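Gripper log, Pulard team, November, 3:40 pm

Tool: hand-held gripper no. 2. Pads are the ones fitted at the start of term, 3,000 logged open/close cycles. Task is still the Brullgate block transfer.

**Runs**

- 52 demos recorded before lunch, all kept.
- Slip on the smooth blocks is up compared with last week. It shows mostly as rotation toward the right finger late in the lift.
- Grip force setting unchanged at 400 on the controller scale.

**Pad check, fingers fully open**

Both pads are worn. Left is scuffed, with the covering starting to lift along the top seam and a small scrap hanging below the lower edge. Right is worse: frayed and peeling along the top, lighter gray showing under the dark layer, loose fibers at the bottom tip.

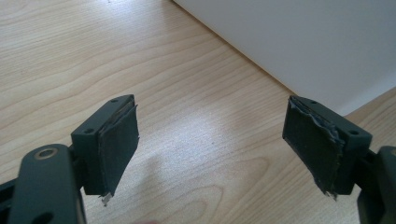

**Plan**

1. Replace both pads as a pair. Do not mix old and new.
2. Strip old adhesive completely and wipe the blocks before fitting.
3. Use the Hailu sheet. The Pliltel one is thicker and changes the closed width.
4. Rezero the closed position, then repeat the block set with the same force setting.
5. Tag this morning's demos "old pads" in the index. Check whether training with them left out still gets 98 on the bench score.

Open: pad change interval. Propose inspection every 400 cycles until we have numbers.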